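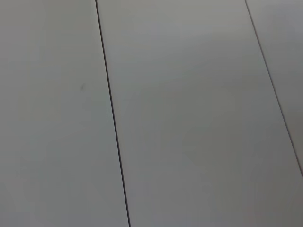 From: Jarrah Ormsby
To: bench-automation list
Subject: Re: second arm, or fix up the first one?

Hi all,

Gus, thanks for getting this going again. I've quoted the useful part of your message so folks who missed it can catch up:

> We have money for one decent purchase before the budget closes in April.
> Aminu wants a second arm so two people can work at once. I'd sooner spend
> it on the cell we've got: better fingers, spare cables, a proper bench.
> Could somebody who bought for Nanthorpe tell us what they'd do over again?
> Also, do we need to pay for the Onuoha bins or will any old basket do?
> Gus Montoya

So I did the buying for Nanthorpe (with Ibrahim holding the purse strings, bless him) and I have opinions! Take them for what they're worth, our job is sorting soft and oddly shaped stuff into containers and yours may be stiffer and better behaved.

First thing, I'm with Gus on the arm. We priced a second one and the arm itself was only a bit more than half of the total. You also need the mount, another controller, another stretch of bench, and somebody's time to set it all up, and that last bit never shows up on the quote. Ayodele worked it out at 60 hours before our first arm did anything we'd want to show a visitor. Maybe you'd be quicker the second time around. I wouldn't plan on it.

Here's where I'd put the money, in the order I'd spend it.

1. The bench. We went with pale panels butted together because they were cheap and we could swap one out if it got gouged. I'd buy pale and matte again in a heartbeat, the lights don't glare off it much and brown or orange things stand out nicely. I would not buy panels again. The seams show up as dark lines and our first detection setup loved to treat them as the edge of something. You can mask them out, Ayodele did, but a single top would have cost us 152 more and saved a lot of grumbling.

2. Containers. Gus, any old basket will do, with a few things to watch. Ours is dark brown and woven with a big braided rim, and the color is great against a white table. The weave has little gaps that let light through, so if you use a depth camera try one before you order a stack of them. Get rounded corners if you can, and check how tall the rim is against the length of your fingers. The gripper often has to go for things lying right up against the side, like the ridged orange piece in this shot, and there isn't a lot of room to get in there.
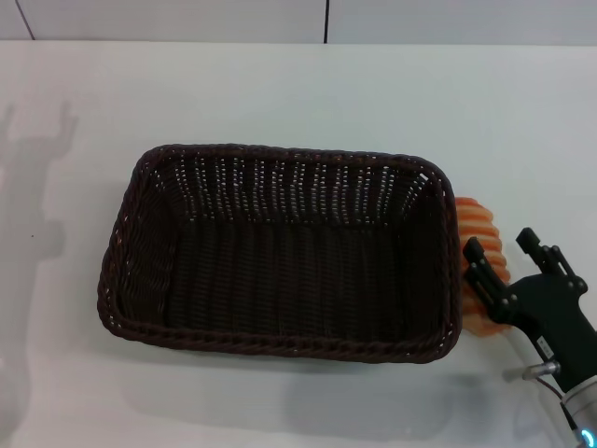 3. Fingers and fingertips. Ours is a plain two-finger parallel gripper and I have no complaints about it, but buy spare fingertips on the same order. We didn't, and then waited three weeks on a part that costs less than lunch. If your pieces are squishy or ribbed, ask Atex whether they'll lend you a couple of tip styles to try. They did for us, though we had to ask twice.

4. Cables. Boring, I know! Put a line in for them anyway, with clips and sleeves. And don't get white cable for a white table. You can hardly see it, and neither can whoever is leaning over to reset the pieces. I'd go with something bright.

5. Software. We pay for the Plemovico license and I'd call it okay. Ibrahim pushed for the yearly deal and got it, but the support add-on is a separate line, so read the quote to the bottom. I missed it and had to go back for another signature (not my finest hour).

On the Onuoha bins, they're nicely made and they stack, and if you're moving full ones between stations they might be worth it. For a fixed spot on a bench I'd start with baskets and keep around 100 aside to change your mind later.

Aminu, I don't want to squash the second arm idea completely. If you've really got two people waiting on one cell every day, that's a good case and I'd write it up for next year's round with the waiting time in it. Keep a log for a month or so. Ours was a lot messier than we expected, since half the waiting was for somebody to put the pieces back.

I still have our old order sheet, with the prices filled in and some rude comments from me in the last column. Happy to send it to anyone who wants it, just write to me off list. Gus, could you tell us how wide your bench can go? If it's tight against a wall like ours that changes what mount I'd suggest.

Jarrah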